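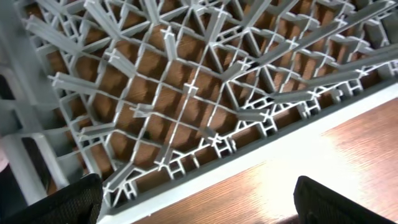
Hot water running out by evening, bill has gone up, tank is only six years old

Posted by Vasiliki Kourkoulas in Home and Garden > Plumbing and Hot Water

We have a 300 litre Naneck electric storage tank on the off-peak tariff, single element, outside on the south wall of the house. There are four of us. For the first few years we never ran out. Since February the water has been lukewarm by the time we get to the dishes, and the last person to shower gets it cold. In the morning it's fine again.

The last quarterly bill was $713, which is well up on the same quarter last year. We haven't added anything to the house. No pool, no new fridge, same air con that we barely use. My daughter is 15 and her showers have got longer but not by that much.

Our set-up, in case it matters:

The tank is at the laundry end. The kitchen is at the other end of the house, and the hot pipe runs under the floor between the two. It's a timber floor on stumps so you can get under there, but it's a crawl. There's a tempering valve next to the tank, and as far as I know the kitchen, bathroom and laundry all come off after it. We don't have a dishwasher. Dishes get done by hand after tea, usually between seven and eight, and that's when I notice it most. The tap takes a long time to come warm at the kitchen and then it doesn't get properly hot.

Mains pressure is good. We're on town water here in Trotcombe, which is fairly hard, and the kettle needs descaling every few weeks.
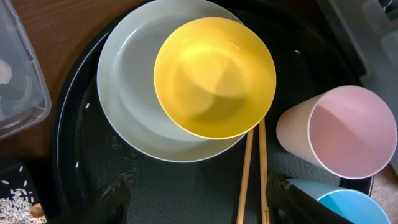

What I've tried so far

I shut the laundry taps off at the wall for a few days in case the washing machine was letting hot through to the cold. No change that I could see.

I had a look at the overflow pipe on the side of the tank. It drips. I was told years ago that it's meant to drip, so I left it.

I rang the power company and waited a long time to be told that the off-peak meter is "operating normally". They wouldn't tell me what hours it was switching on.

A plumber from Steltden came out on Sunday (paid the weekend rate, my mistake) and was here for twenty minutes. He said the tank was "on the way out" and left me a quote for a new one. He didn't take the cover off or measure anything. The call-out was $273. I'm not keen to buy a new tank on the strength of that when the old one is six years old and the cylinder is meant to have a ten-year warranty.

What I'd like to know is whether there's anything I can check myself before I spend more money, and whether the dripping overflow could have anything to do with it. I'm happy to do basic things but I won't be touching wiring.

Fung-ping Liu

Good question to ask before buying a tank. Being hot in the morning and gone by evening tells you that the element works and the tank is heating up. So either you're using more than you used to, you're losing some, or you're not getting a full tank's worth out before it goes cool. I'd go through it in this order.

The overflow. That pipe comes off the pressure and temperature relief valve, near the top of the tank. A small dribble while the tank is heating is normal, as the water expands and has to go somewhere. If you're off-peak, that means overnight. It shouldn't be dripping in the afternoon. Put a bucket under it when you go to bed and look at it at breakfast. Empty it, put it back, and look again at teatime. For a tank that size a bucket overnight is within the normal range. Any decent amount during the day is not. The valve is letting out your hottest water and cold is coming in at the bottom to replace it.

Hard water is rough on these valves. Scale builds up on the seat and they don't close properly. Ease the lever up gently for a few seconds and let it back down, keeping clear of the outlet as it will be scalding. Sometimes that flushes the grit and it seals again. Sometimes it makes it worse, so don't do it at nine o'clock at night when you can't get anyone. Manufacturers generally want the lever operated every six months and hardly anyone does it. A replacement valve fitted by a plumber costs far less than a tank.

The pipe under the floor. A small leak on the hot side is a classic cause of what you're describing, and it puts up the water bill as well as the power bill. Turn every tap off, don't flush anything, and write down what's on the water meter, including the red digits. Come back in an hour. If it has moved, something is leaking. Then turn off the cold isolating valve at the tank and do it over again. If it stops moving with the tank isolated, the leak is on the hot side or at the tank. Remember to turn the valve back on. With stumps you're lucky, you can follow the pipe with a torch. Look for a damp patch on the soil, or feel for a floor that's warm underfoot when it has no reason to be.

The tempering valve. These mix cold in to bring the water down to a safe temperature for the bathroom. They wear out, and in hard water they wear out sooner. When they go they often let too much cold through, so everything downstream is lukewarm even with a full hot tank. To check, run the kitchen tap on full hot in the morning until it's as hot as it will get and hold a cooking thermometer in it. Do the same in the evening. If it's well under 50 degrees in the morning as well, I'd look at the tempering valve. If it's 50 in the morning and 35 at night, the tank really is emptying and the valve is probably all right.

You could also ask whoever replaces it about taking the kitchen off before the tempering valve. In a lot of places the kitchen and laundry are allowed to have untempered water, but rules differ, so leave that to the plumber.

The element and thermostat are the last thing, and that's an electrician or a plumber with the right ticket. If the thermostat has drifted low the tank will be full of merely warm water, and you'll use more of it to get the same shower. That would show in your morning reading too.

On the warranty, ring Naneck directly with the serial number off the plate. The cylinder is usually covered for longer than the valves and electrical parts, so read what each part gets. They'll have their own service agents. Ask up front what they charge if it turns out not to be a warranty fault.

Rosaura Cárdenas

just replace it. six years is old for a tank in hard water. ours went at seven and flooded the shed. get a heat pump while youre at it, my sister got one and her bill halved

Tia Crabtree

I wouldn't replace anything yet. We had nearly the same trouble in our last place and it was a few small things on top of each other, so I'll put down what helped.

The first was the shower head. Ours was an old one, and when I timed it filling a bucket it was using double what a newer one does. We bought a cheap three-star one and that alone got us through to the end of the night. A long shower under an old head can easily go through 100 litres, and with a teenager in the house I'd do this before anything else. You can change a shower head yourself with a shifter and some thread tape.

The second was lagging. The first couple of metres of pipe coming out of our tank had no insulation on it at all, and the stuff on the outside run had been pecked to bits by birds. I replaced it with the thicker grade and taped the joins. If your tank is on the south wall it gets no sun and all the wind, so the pipe will be losing heat day and night. Leave the relief valve and its drain pipe clear, don't wrap those.

The third was when we did things. Off-peak tanks in our area only switched on late at night, so whatever was in there at breakfast had to last until bedtime. I moved the washing to cold, which made no difference to the clothes. The dishes we shifted to a sink of water with the plug in, and a short rinse in a second tub, where before it had been a running tap the whole time. We also stopped warming up the kitchen tap for a cup or a single pair of chopsticks. Those just wait on the tray until there's a proper load.

About your long wait at the kitchen: every time you run that tap until it's warm, you're filling the whole length of pipe with hot water and then leaving it there to go cold. Do that ten times a day and it adds up. If the kitchen pipe is 20 mm the whole way, a plumber can sometimes re-run it in a smaller size, and it'll come through faster. Pipe under a house on stumps isn't a big job. Or a small under-sink heater, if you have a power point in the cupboard. Yang make one and there are others. I haven't used theirs so I can't say if it's any good.

And ask the power company again, but ask for your controlled load hours in writing. Some of the meters were changed over and the hours moved with them. If yours used to get a top-up in the middle of the day and now it doesn't, that would explain the evenings by itself. It wouldn't explain the bill though, so I'd check the bill too. Look at the kilowatt hours for each tariff, not the dollars. If the off-peak usage is up, it's the hot water. If the off-peak is flat and the main one is up, something else in the house is using it, or the rates have just gone up.
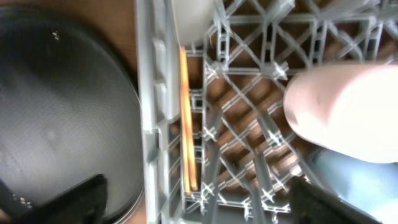 Ka-ming Liao

Agree with Tia about reading the kilowatt hours first. Ours looked like a hot water problem for two bills and it was the old freezer in the garage. I'd add that the bucket test Fung-ping described is worth doing on a day when you're home, as you want to know when the dripping happens as well as how much. Also check the cold side. There should be a second valve on the cold inlet in hard water areas, an expansion control valve, and it takes the overnight drip in place of the one at the top. If you haven't got one, that could be why the top valve scaled up.

Vasiliki Kourkoulas

Thanks everyone. I did the bucket. It was a third full overnight, and nearly as much again between breakfast and when I got home from work, so I take it that valve is not closing. Water meter didn't move in an hour with everything off, but the drip is slow so I'm going to try it over a longer stretch. Kitchen tap was 51 in the morning and 34 at night.

Off-peak usage is up on the bill, the other one is about the same as last year. I can't see a second valve on the cold side, only a tap and something with a small brass cap on it.

I've rung Naneck and they're sending someone on a weekday this time. Will get the valve done and the lagging looked at, and I've ordered a shower head.

Fung-ping Liu

Those readings point at the relief valve. The small brass cap may be a line strainer on the inlet, ask them to clean it while they're there. Get them to price the expansion valve on the same visit.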